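Ticket: Truner recliner sofa, left seat will not close fully
Status: Closed
Category: Living room furniture / power motion
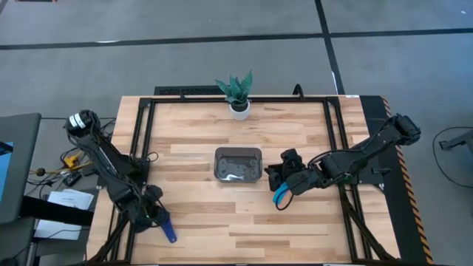 Customer bought a Truner three-seat power recliner from the Grorlow clearance floor in February. It was a showroom model, sold as seen, with the standard parts cover. The left seat reclines normally but stops short when closing. The footrest stays out by the width of a hand and the motor clicks. Right seat is fine. Middle seat is fixed.

First reply from support

Asked the customer to check the following before we book a visit:

Unplug the sofa at the wall, wait five minutes, plug it back in.
Hold the close button for 40 seconds without letting go.
Look under the footrest for anything caught in the folding arms.
Check that the cable between the hand control and the motor is pushed all the way in.

Customer reply

Did all four. No change. Nothing caught underneath. The cable was loose but pushing it in made no difference. Customer adds that the sofa sits on a thick rug and that the left end is closer to the wall than the right. Asked for both gaps to be measured with the seats closed as far as they go.

Left gap 39 mm, right gap 70 mm. The Truner sheet asks for 40 mm at minimum, so the left side is under, but only just. Asked customer to pull the whole sofa forward and try again on bare floor if possible.

Customer reply, Friday

Moved it off the rug. Seat now closes further but still not flat. The click is still there. Customer would like to know if this is a fault or if the clearance models are all like this. Also asked if we can swap it for the Zwahlen in the same gray.

Notes from support

Told customer it is not normal for a clearance model. They are checked on the floor before they are tagged, but the check is done with the sofa standing in the open, and it was moved twice after that (floor to warehouse, warehouse to home). The Zwahlen is not an equal swap. It is a manual recliner in a different leather grade and the last one in gray has been sold. Offered a technician visit under the parts cover. Customer accepted.

Technician report

Back panel removed. Motor and power supply test OK. The left drive bracket was bent inward and one of the two bolts holding it to the frame had backed out. With the bracket out of line the mechanism was binding near the end of its travel, and the motor was cutting out on overload. That is the click.

Bracket replaced with the Prirov part, same hole pattern as the original. Both bolts refitted with thread lock. Right side bolts checked and tightened by a quarter turn. Ran the left seat open and closed ten times with a person seated and ten times empty. Closes flat each time, no click.

Asked customer to keep the sofa off the rug or to use the wide feet. The pile lets the front rail sink and it was touching the footrest linkage. Wide feet are not included with clearance models but can be ordered from the parts desk.

Customer reply

Working fine since the visit. Has ordered the wide feet. Asked if the hand control cable can be clipped up, as it hangs down at the side and the vacuum catches it.

Sent two adhesive clips by post, no charge. One goes under the arm and the other on the back rail - not on the moving part.

Follow-up for the clearance floor

Please add a bolt check on both drive brackets to the release sheet for Truner power models, to be done after the last move and before loading. Parts desk has been asked to hold two Prirov brackets in stock.

Ticket closed. Reopen under the same number if the click comes back.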